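Packing the Snack Bag

I put my snack bags together at the table before 8 p.m., so this part of the Iria guide assumes you've got your basket of fruit and a clear bag out already.

1. Stand the bag up and get the apple in first, nice and low.

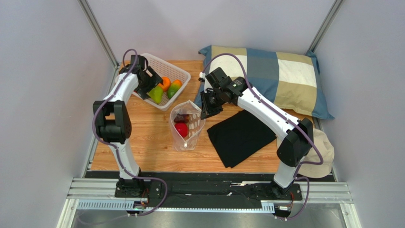
2. Add the other fruit on top, one piece at a time.

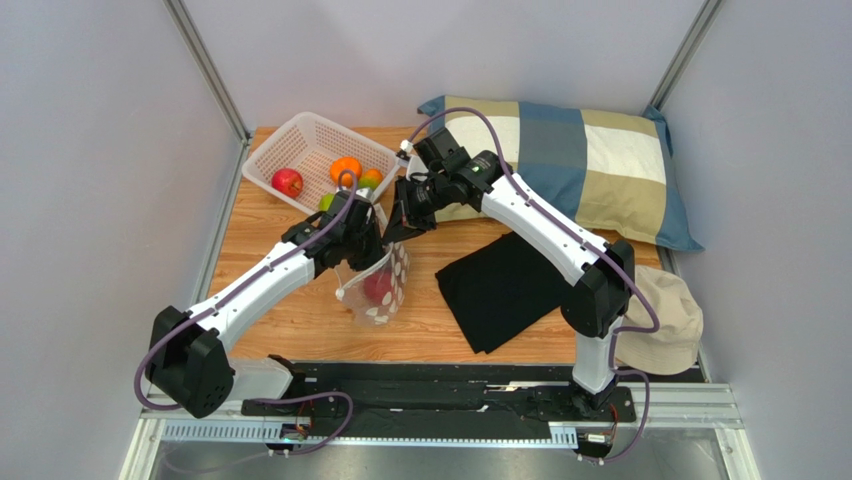
My Privard bags are thin (I bought a pack of 60 in November and I'm still using them!), so I go easy on the corners. I like the polka-dot kind for this, with a red fruit sitting right down near the bottom, and I keep the mesh basket at the back of the table.

Note: a pouch goes in last, cap up. Check that the cap is tight.
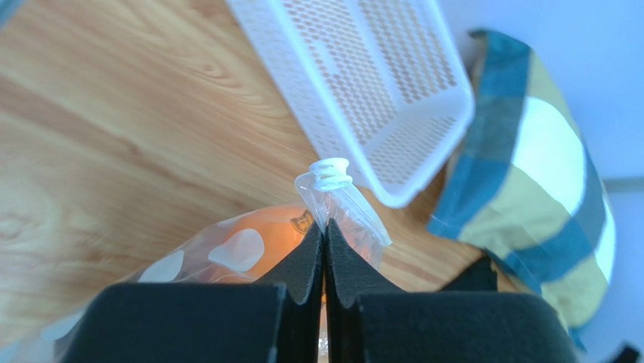 Written by the Juvimmont guide editor

3. Gather the top, give it a twist and clip the film. Mine gets a white plastic clip.

Caution: don't squeeze ripe fruit when you twist, and don't hang a full bag by its clip.
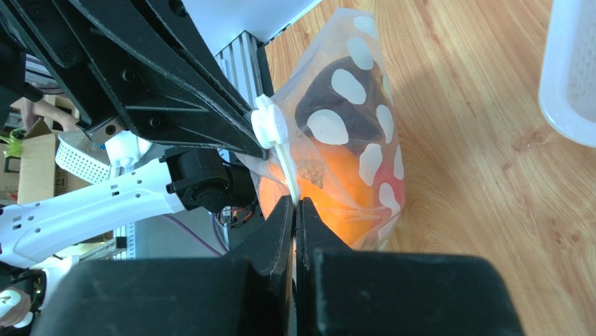

Fig. 4. Dotted bag with an orange inside and the clip on the side.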